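Features > Making Space > Craft Rooms
3 min read

I bought my work table secondhand in Noltside, white top, a planet printed on it, and I've spent the years since trying to keep it clear. Some weeks I manage it. Most weeks there's glitter in the butter.

So when my friend Efa Wynne redid her craft corner I went over to be jealous in person. She started with the walls - big floral paper, thistles and peonies and moths, the kind of thing I'd always been told was too busy for a small room. I love it! She says she sits there longer now, even when she's only sorting buttons.

Her other rule is one bin. Everything left on the table at night goes in it (scissors, tape, half a paper crown) and gets sorted on Saturday. I tried it at home with a blue plastic one and a top that had plenty of scuffs and crumbs on it already.

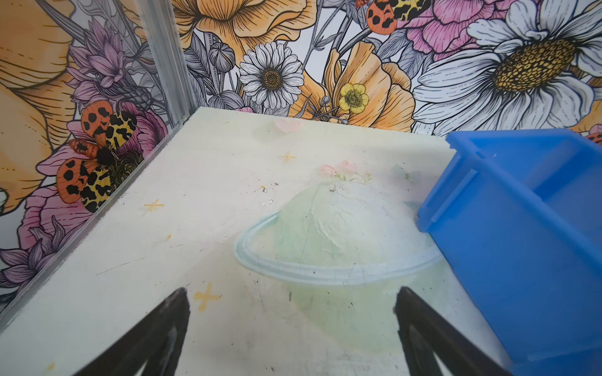
Does wallpaper hold up next to a messy table? Pick a wipeable one and keep the glue pots a little way off, and it should last for years.

I still haven't sorted last Saturday's bin.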